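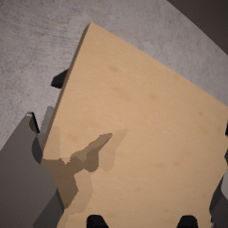
Wooden board on a concrete floor

Clutch drags when hot, can't find neutral at lights

Posted in: Motorcycles > Clutch and gearbox

Laltoleck 302
Bought a used Kramer 542 twin in June, 14k on the clock. Fine from cold. After half an hour in traffic the clutch starts dragging, bike creeps forward with the lever right in, and neutral is impossible unless I kill the engine. Have adjusted the cable at the lever end, made no difference. Oil was changed by the previous owner, no idea what he put in. Do I need new plates or am I missing something cheap? Dont really want the side cover off if I can help it.

Plolwood
Two things before you spend money.

Oil first. If he used car oil, drain it. Get the grade in your handbook, one marked for wet clutches. New filter too.

Then the cable. Adjusting at the lever only does half the job. Slack it right off at the top, go down to the engine end, set the free play there, then come back up and finish at the lever. Mine had 8 mm of slack hiding at the bottom and did exactly what yours does. Check for frayed strands by the nipple as well, a stretched cable gets worse quickly.

If it still creeps after that then yes, cover off. Look at the steels for warping (lay them on a bit of glass) and run a finger down the fingers of the basket. Notches there and the plates hang up. Light ones can be filed, deep ones mean a new basket. Get the gasket beforehand, the old one wil tear. Soak new friction plates in oil overnight.

Clivetti
had this on an older one, was the pushrod. worn end. took ages to find

Laltoleck 302
Cheers both. Slacked it all off and did the bottom end first, there was loads of play down there. Oil on order. Only been round the block so far so cant say about hot traffic yet. Where does the pushrod come out, left side?

Clivetti
left yeah, behind the sprocket cover. check the seal while your in there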